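Mareike Lammers keeps her equipment budget on one sheet of paper, and the word "gripper" is crossed out twice.

"The arm was the easy part," she says. "Everyone has an opinion on the arm."

Leltach, where she plans purchasing, sorts and repacks small goods. Her first quote, from Hellwig, left out fingers, cabling and the bench. The second put them in, along with a service contract she describes as "a lovely piece of fiction".

She bought spare fingers instead – $683 for the set – and set aside 50 hours of staff time for trials. Her manager, Pascal Nolte, asked whether the hours could come out of somebody else's budget. They could not.

Would she buy a second arm?

"Ask me in March. I've got seven people wanting one and money for half a cable."
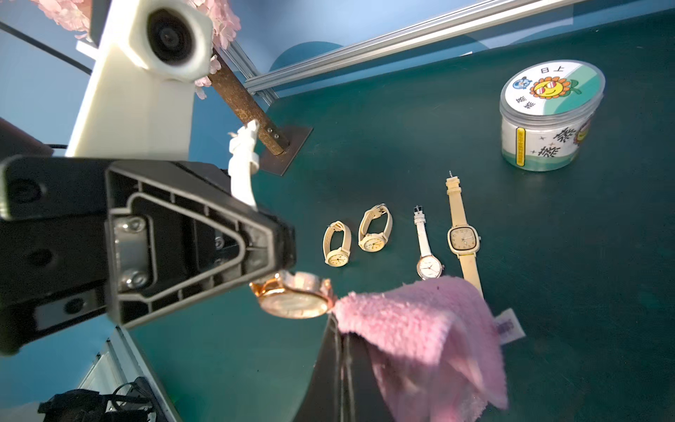

She does have a favourite line in the budget, though. It's labelled "miscellaneous", and she intends to defend it.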